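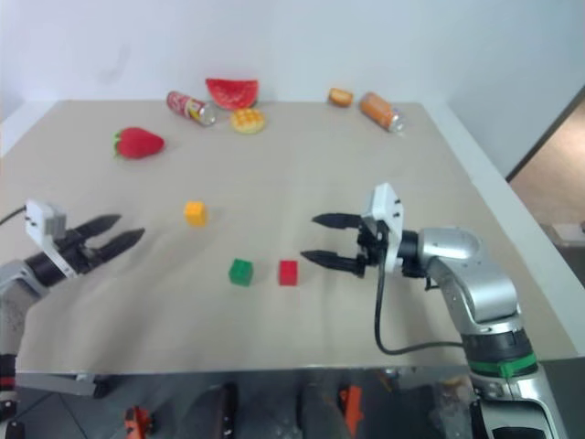 Blocks up front, play food along the back. Both grippers open.

Is the Stultex two-arm kit worth it for a beginner, or should I rent first?

Posted by illico_fan70 in Hobby Robotics > Kits and Services

Hi all! I've been going back and forth on this since July and I need somebody to talk me into it or out of it. I have the Stultex pair on a trial rental right now (two arms, a parallel-jaw gripper on each, plus the camera that looks down at the table from behind them). The rental is $236 a month and they'll let me put the first payment toward buying, but only if I decide before the month runs out.

What I want it for is pick and sort. I started with the little studded blocks, the yellow-orange one for the left arm and the red one for the right, with the green sitting right up against the red to make things harder on myself. The food is next. I have a strawberry, a watermelon wedge, a couple of drink cans on their sides, a pastry, and the round yellow thing with the grid on top that my kids call a waffle and I call a pineapple bun.

I can drive the arms by hand just fine. Where I get stuck is the software that's supposed to learn from my demos. The Dai plan that comes with the rental gives you 70 recorded tries and I've burned through 18 of them, mostly on the yellow block, and I can't tell if I'm getting anywhere. Is that normal? And do the cable loops bother anyone else? The one on my right arm hangs down in a big curve and I keep worrying I'll snag it on something.

Would love to hear from anyone who bought the kit instead of renting.

3 replies – sorted by most helpful

astcombe_garage
I rented for two months and then bought, so I'll give you both sides. The arms are good. Mine came through a shop in Astcombe that did the setup for me, and I haven't had to touch the calibration much. The grippers are what sold me, because they close straight and don't twist the block on the way in.

18 tries is nothing, so don't panic yet! But I'd stop mixing things up. Pick one block and one arm and leave the rest of the table exactly as it is for the next 20 or so. I did what you're doing, changed the layout every time I walked past, and my results were all over the place. Once the yellow block is boring, move it a couple of inches and go again. Do the green and red pair last. Two blocks side by side means a finger has to fit down next to a neighbor, and my arm loved to shove both of them instead of picking one.

Cable: I used a soft hook-and-loop strap up near the elbow. Leave enough slack for the wrist to turn all the way both directions before you cinch it. Ask me how I know – I yanked a plug half out of the wrist on the first evening.

About buying, I paid $745 for the used pair after the rental credit. New is a lot more. Ask them if they have returns in stock, they don't put those on the site.

sortitout
rent. cans on their sides roll. thats all i got

benchtop_mom
I only had the Illico starter arm before this so take it with a grain of salt, but I'd say hold off on buying until you've tried the food. Blocks are easy on any gripper because they have flat sides. I was thrilled with mine for three weeks and then my daughter handed me a plastic strawberry and it popped out of the fingers over and over. I ended up sticking thin rubber pads on the fingertips, and it got better, though I had to redo a bunch of my demos afterward since the grip was a little wider.

Also check what the Dai plan costs once you run out of tries. When I looked, you couldn't buy just a few, you had to move up to the next plan. They were pretty nice on the phone about adding some for free when I complained, so it's worth a call before you decide.

For the cans I'd come down from the top across the middle and skip grabbing the ends. Let us know which way you go!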